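Horville Toy Library – Play Kitchen Gallery

Posted by Aatos Eskola, Tuesday, August 9, 2022
Filed under: Gallery, Pretend play

The play kitchen things are the part of the library we get asked about most, and the old catalogue page only listed them by number. This page goes through what is in the sets, with notes on how they go out and what we would like back with them. It will be added to over the summer.

Most of the food and crockery came to us from the Foslow nursery when it moved to smaller rooms. The rest has been bought a bit at a time, mainly second-hand. Ruwan Abeysekara sorted the lot in the spring and put it into boxes that can be borrowed separately, so you no longer have to take the whole kitchen home to get a few plates.

Borrowing is for three weeks. A food box costs 60p, a crockery box 70p, and the two together go out on one ticket if you ask at the desk.

Fruit and crockery, box 17

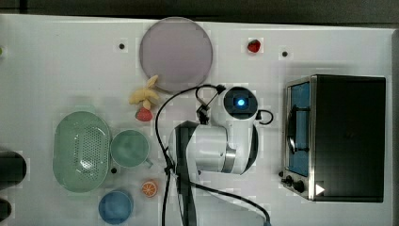 Box 17 is the one we suggest for younger children who are just starting to play at meals. The pieces are easy to name and there are no small parts to fit together. It has been out nearly every week since Easter, mostly to childminders. The strawberries, red with a little green top, are usually the first thing picked out of the box, followed by the bananas. The colander is pale green like one of the cups, and children tend to put the two together when they lay things out. The big round plate takes a whole pretend lunch, and the orange slice will go on it or on the rim of a cup. Please wipe the crockery with a damp cloth before bringing it back – no dishwasher, as we have lost pieces that way.

Toaster ovens and other cookers

Play cookers are kept on the bottom shelf by the window and go out separately from the food. They are heavier than they look once they are in a bag, so bring a box or a car. If a door or a knob has come loose, tell us at the desk and leave it as it is. Ruwan has a drawer of spare screws and would sooner do it himself than undo somebody's glue.

Niskanen tea set

Cups, saucers and a pot, in a cotton bag. The lid of the pot went missing in its first year and we lend it without. Suitable from three upwards. This one is often reserved for birthday parties, so ask early if you want it for a weekend.

Zarka market stall

The stall comes apart into four panels and fits across the back seat of most cars. The awning is washed between loans. No food is included, but any of the food boxes can be borrowed to stock it. There is a printed sheet in the bag showing how the panels slot together. Start with the counter.

Vegetables and bread

We have fewer vegetables than fruit and would be glad of more, in any material as long as they can be wiped. Carrots, peas in a pod and anything that looks like a potato are wanted most. Bread rolls we have plenty of.

Missing pieces

If you find something of ours down the sofa after a box has gone back, drop it through the letterbox in an envelope with your member number. There is no charge. At the last stock check the kitchen shelves came to 471 pieces, and odd ones turn up again months later.

Next to be added: pots and pans, and the wooden cutlery.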